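Open House at Sonderport

Gertraud Zwahlen had not wanted to go to the open house, and she had said so to her nephew on the phone, twice, and then a third time in the car while he hunted for a parking space. She had spent most of her life setting small stones into small brooches at a bench by a north window, and she did not see what she was supposed to get out of a building full of machines. But Jasper Van Acker had been at Grendiro since January and he was proud of the place, the way he used to be proud of a jar with a beetle in it, and so she put on her good gray coat and went.

There were 300 visitors expected, according to the sheet of paper taped inside the front door, and it felt as though all of them had come at once. Children ran up and down the corridor. A man from the front office handed out name stickers and spelled hers with one n too many. Somebody had made an enormous pot of soup — lentil, with too much cumin, though she finished her cup — and the smell of it followed the whole crowd from room to room.

"We're in the back," Jasper said. "Station five. It's not flashy, I should warn you. The big arm is out front for the kids."

"I'm not a kid," said Gertraud.

"No, Aunt Gerti."

She did like the big arm, as it happened, a little. It stacked yellow foam blocks and knocked them down again, and a small girl in rain boots screamed with joy every time they fell. But it was very loud, and Gertraud's hip was bothering her, so she was glad enough when Jasper steered her by the elbow through a heavy door and into a room where people were speaking quietly.

Station five belonged to Rosário Arruda that afternoon. She was a broad, unhurried woman with her sleeves pushed up, and she was explaining to a ring of visitors that the arms out front had to learn their manners somewhere, and that this was the somewhere. A person held the same kind of hand the machine would have, one in the left and one in the right, and did the job over and over, and the machine studied what the person had done. The project was called Flisto. Armindo Caldeira had named it after a cat, or after a town, depending on which day you asked him.

"So you are the teacher," said Gertraud, who had not meant to speak.

"I'm one of them," said Rosário. "Today I'm on sorting. Come up closer, please, there's room. Mind the rail."

Gertraud minded the rail. She stood with her handbag held against her stomach and watched the two black tools come together over the white board, tip toward tip, like two people about to shake hands who had not quite decided to. 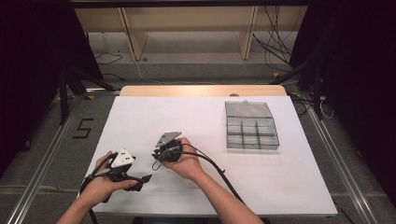

Both grippers over the board at station five, with the sorting tray apparently empty.

"How many times do you do it?" asked a boy.

"We have 2,886 good ones," Rosário said, "and I did 172 of those myself, and my wrists know about every single one."

People laughed, and Gertraud did too, but she was looking at the left wrist and thinking about it seriously. She had owned wrists like that. She remembered old Stöckli, who had taken her on when she was a girl, standing behind her with his pipe out and his hand under her elbow, saying lower, lower, let the table carry you. For the whole first month he had not allowed her near a stone. She had picked up lentils with tweezers and put them down again.

"You are holding your elbow up in the air," she said.

Jasper made a small noise behind her.

Rosário turned her head. "Am I?"

"The left one. Bring it in against your ribs. And breathe out when you close the thing, don't breathe in. If you breathe in, your shoulder comes up and your hand goes with it."

There was a pause, during which Jasper studied the ceiling with great interest. Then Rosário brought her elbow in against her ribs, let out a long breath, and closed the left gripper on nothing at all, slowly, and opened it again.

"Huh," she said. She did it once more. "Armindo! Come over here a minute."

Armindo came, and after him came Wenceslao Maldonado, who ran the whole back room and had soup on his tie. Gertraud had to say it all again from the beginning, and then show it, with her handbag on a chair and her coat over the handbag. They gave her a gripper to try. It was heavier than she expected, and the cable tugged at her, and she told them that too.

"How long did it take you to learn?" Wenceslao asked her. "The stones, I mean."

"Twelve years," said Gertraud. "But I was slow at the start. Do you have any lentils that haven't been cooked?"

Jasper went to ask in the kitchen.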